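Course Handout 5: Workspace Rules for Arms at Counters and Sinks
Rurnico simulation lab, Disovora controller

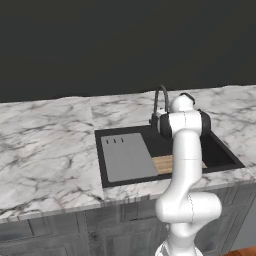
1. Scope

These rules apply to every simulated kitchen task submitted for grading. They cover fixed-base arms operating over a countertop or basin. Mobile bases are covered in Handout 10.

2. Keep-out volumes

2.1 The faucet is a fixed obstacle. Model the full arch of the spout, including the open space under it, as one solid volume.
2.2 The sink rim gets its own collision body. Do not merge it with the countertop.
2.3 Check all links against the counter's front edge. Checking the tool alone is not sufficient.

3. Approach

3.1 Enter the basin from above. Lateral moves below rim height require a separate plan.
3.2 If the wrist hides the tool from the main view, add a second view before logging contact.
3.3 Objects lying in the basin, such as a cutting board, are registered before the first motion.

4. Records

Submit the seed with each run. The reference seeds are 1801 and 2856. A run without a seed is returned ungraded. Name files by the Wilik convention (see Handout 1) and upload them before 5 p.m.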